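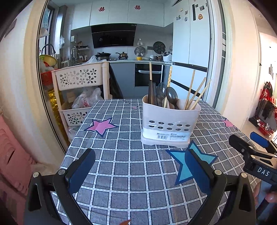

Can a gripper that passes calibration in the morning be wrong by lunch?

It can, and ours was. Calibration tells you the opening sensor was telling the truth at the moment you asked. A worn connector or a slipped magnet can spoil the reading an hour later, and the software will go on recording whatever number it's handed.

Filed under: Diary / Bench Troubles

Search this diary Go

Thursday, February 17, 2022

Spent the morning feeling good about the left gripper, which should have been a warning. Zeroed it, closed it on the gauge block, opened it, closed it, got the same tidy curve each time. Wrote "L fine" in the notebook and underlined it. The underline is still there and I resent it.

The trouble came up at Hamanstead yesterday evening, where Dénes had the Nyarko arm running on our last batch. It was supposed to lift a chopstick out of the holder, carry it across and put it down. It lifted the chopstick, carried it across, and then kept hold of it while pressing the tip into the table with great conviction. The chopstick bowed and snapped. One half went over Dénes's shoulder and the other stayed in the jaws, which the arm then carried back to the holder as if to report a success.

He hit the stop button. The arm stopped, so at least one part of this story is boring. What bothered both of us was that he'd been standing closer than the line on the floor, with his safety glasses pushed up on his head, and he admitted it before I could ask. I've done the same thing plenty of times. We have a perfectly good rule about glasses and we've been following it whenever there was a visitor.

So today was for finding out who taught the arm to do that, and the answer was me. 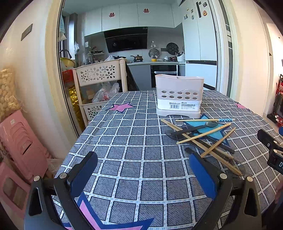 The bad reading only shows up when the left gripper is turned over past a certain angle. Flat on the bench it behaves like an altar boy. Roll the wrist, and the cable pulls on the connector, and the opening value freezes wherever it last was. Kestora sees a number arriving on time and files it as healthy. I went back through the recordings looking for the moments when I'd have rolled my wrist, and of course it's the pile. With the chopsticks lying across each other on the light blue star and the black spatula thing underneath them, you can't come in straight. You tip your hand over and go in from the side without thinking. Every one of those is a perfect opportunity for the sensor to fall asleep.

Then you let go, and the recording says you didn't. Do that often enough and you've produced a fine set of lessons in how to never let go of a chopstick. The arm was an excellent student.

Roswitha's first question was how many. I'd been hoping for a second question first. The batch is 1535 recordings and we'd promised 2000, so the mood was already one of arithmetic. I wrote a check that flags any stretch where the opening value doesn't move at all while the fingers are clearly moving in the video. Even a hand holding perfectly still makes the number flicker in the last digit. A dead flat line means nothing is being measured. It's such an obvious test that I'd like to go back and be the person who wrote it in the fall.

First pass: 26 flagged. I was delighted for as long as it took Roswitha to point out that I'd set the threshold to ignore anything short, and that letting go of a chopstick is short. Second pass is running now on the machine under the window, and I've stopped looking at the progress bar. 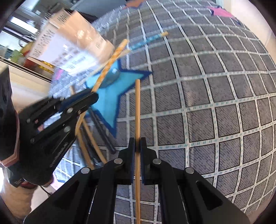

Meanwhile I tried to make it fail on purpose, so I could say which end was to blame. I swapped the cables between left and right. Fault stayed on the left. I swapped them back and taped the left one down along the arm with a loop of slack. Ran it through every ugly angle I could manage, including one that made my shoulder click. No freeze. Took the tape off and it froze on the third try. So the cable is innocent and the socket on the gripper is loose, and the tape works only by keeping the load off it. I know what happens to fixes made of tape. They get an asset number.

Called Jorkent about a replacement board. A pleasant man told me the socket is rated for normal use. I asked if normal use included turning the gripper sideways, and he said he'd have to check. Delivery is 14 days if they have it, and he'd have to check that too. He has my number. I ordered two.

What we agreed, in the order we argued about it:

No more recording with the left gripper until the new board is in. I wanted to carry on with the tape. Roswitha said she'd be glad to let me explain that in writing, so I withdrew it.

The flat-line check runs after every session, before anyone puts the grippers away. If it flags something, the session is held back and whoever recorded it has to watch the video.

The calibration gets a wrist roll added to it, both directions, with the cable hanging the way it hangs in real life.

The arm gets a force limit on the downward move. Dénes had assumed it had one. It does have one, set to a value suitable for drilling. He's lowered it and written the old number on the whiteboard in red, where it looks like a threat.

And glasses down, behind the line, whenever the arm has power. Dénes put that one on the list himself. I put my name under it.

The April demo stays where it is for now. Roswitha wants to use spoons for the first half, on the grounds that they're harder to snap. I said the arm would see that as a challenge, and she didn't laugh.

Second pass just finished while I was writing this. The number is worse. I'm going to look at the first few tonight and leave the rest for tomorrow, and then find out whether the right gripper's socket wiggles too. I gave it a small push on the way past and it felt solid, but I've stopped accepting that sort of evidence from myself.

Need to buy chopsticks.

Older entries | Contact | All text copyright the author | Back to top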